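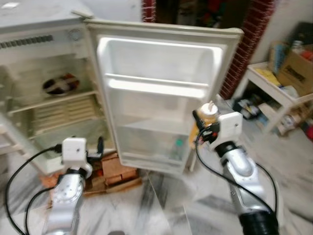 # How a Small Refrigerator Keeps Food Cold

A refrigerator does not make cold. It moves heat. Heat inside the cabinet is picked up, carried out and released into the room. The cabinet is left with less heat, and we call that cold.

## The liquid that does the carrying

Inside the pipes of a refrigerator is a substance called a refrigerant. It can change from a liquid to a gas and back again many times without being used up.

When a liquid turns into a gas, it takes in heat. You can test this with a drop of water on the back of your hand. Blow on it. The skin under the drop feels cooler as the water evaporates, and the heat it needed came from you.

The refrigerant goes around a loop in 4 stages:

1. **Evaporator.** The liquid refrigerant turns into a gas in pipes near the food space. It absorbs heat.
2. **Compressor.** A pump squeezes the gas. Squeezing makes it hotter.
3. **Condenser.** The hot gas passes through pipes on the outside. Heat leaves and the gas becomes a liquid again.
4. **Expansion valve or narrow tube.** The liquid is let through a very small opening. Its pressure drops, it cools down, and it is ready for stage 1.

The humming sound in a kitchen is usually stage 2.

## The dial

Most small refrigerators have a round dial. It is connected to a thermostat, a switch that reacts to temperature. When the inside gets too warm, the thermostat turns the compressor on. When the inside is cold enough, it turns the compressor off.

On many dials a higher number means colder, so 5 is colder than 2. The numbers are settings and do not stand for degrees. A thermometer placed on a shelf gives the real temperature. Food should be kept at 40 degrees Fahrenheit or a little below.

## The door

The door has two jobs besides opening. It holds things, and it seals the cabinet.

Storage comes from the bins molded or fitted into the inner side. A bin has a raised lip so that bottles do not slide out when the door swings. The door shelves are the warmest part of a refrigerator, so they suit drinks and sauces better than milk.

Sealing is done by the gasket, a soft strip that runs around the edge. Many gaskets have a magnet inside. To test one, close the door on a sheet of paper and pull. If the paper slips out with no resistance, air is getting in - and warm air is extra heat that has to be moved out again.

## Slots and shelves

Air has to move in two places. Outside, it carries away the heat from the condenser. Inside, it spreads the cold evenly, sometimes with the help of a fan. Shelves often have gaps between their bars for this reason. A shelf packed edge to edge blocks the air, and some of the food stays warmer than it should.

## The floor underneath

A refrigerator should stand level and should not rock. Stone tile is hard and does not squash under weight, but tiles that are lifted or out of line do not make a flat surface. Check the floor before choosing a spot. An adult should do any lifting. 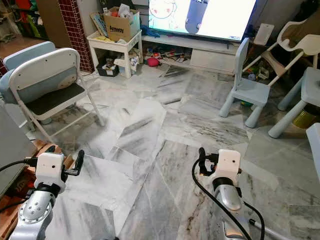

## Words to know

- **Refrigerant** - the substance that carries heat around the loop.
- **Evaporator** - the part where the refrigerant takes in heat.
- **Compressor** - the pump that squeezes the gas.
- **Condenser** - the part where heat is let out.
- **Thermostat** - the switch that reacts to temperature.
- **Gasket** - the soft strip that seals the door.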